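Giving a Card Holder a Proper Spring Clean

By Akua Nartey

I love this job! Every May I go through the little things I carry around all year, and the card holder always comes first, mostly for the pleasure of getting those clear sleeves clear again. You need about as much time as it takes to drink a cup of tea, plus a bit of drying.

What you'll want nearby:

A soft cloth (an old T-shirt square is great)
A small bowl of lukewarm water with 2 drops of dish soap
A dry, soft toothbrush
A flat surface you can wipe down

Step 1. Empty it out

Open the holder flat and slide the cards out one at a time. If one is stuck, don't yank! Bend the sleeve gently away from the card and let a little air in, then push from the bottom with your thumb. I do mine on tile, where crumbs and dust wipe right up.
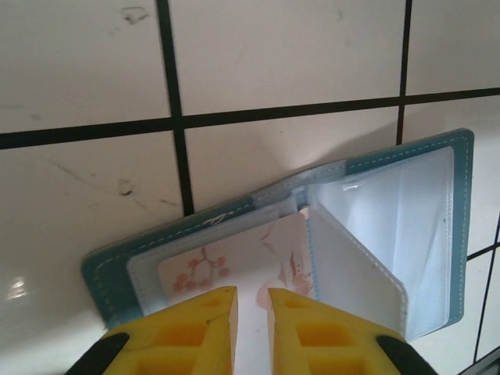 Make a pile as you go: keep, maybe, recycle. My sister Ohemaa once found a Quaye bakery stamp card in hers with every stamp filled in, and we went straight over and got our free buns. Check for loyalty numbers before you toss anything, too. I write mine in a notebook, all except the Momari pool one, which ends in 3277 and is apparently in my head for life.

Step 2. Brush the seams

Take the dry toothbrush and run it along the stitching and down into the fold. Short strokes, always toward the outside. You'll be amazed what comes out of a fold that small (glitter, in my case, from a birthday card two years ago).

Step 3. Wash the sleeves

Dip the cloth, wring it out hard, and wipe each sleeve front and back. Wrap the cloth around a finger to get inside the opening. Go over everything again with plain water, then pat dry. Keep the cover itself away from the soap and just give it a quick wipe with a barely damp corner.

Step 4. Let it air

Stand the holder up like a little tent with the sleeves fanned apart, and leave it overnight. I know, it's hard to wait! But cards go cloudy in damp plastic, and they stick like crazy.

Step 5. Put back less than you took out 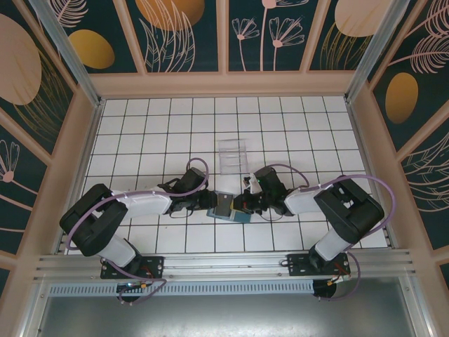

Ten cards is my limit, and I've stuck to it for ages. The ones I use daily go in front, the rest behind, and the spares live in a box in the desk drawer. A small box is plenty, something like the teal-blue one here, and a clear rack is handy if you'd like your spares standing up where you can flip through them. Ohemaa files hers by store, with Gatel and Dokden at the front. I just put the prettiest ones first.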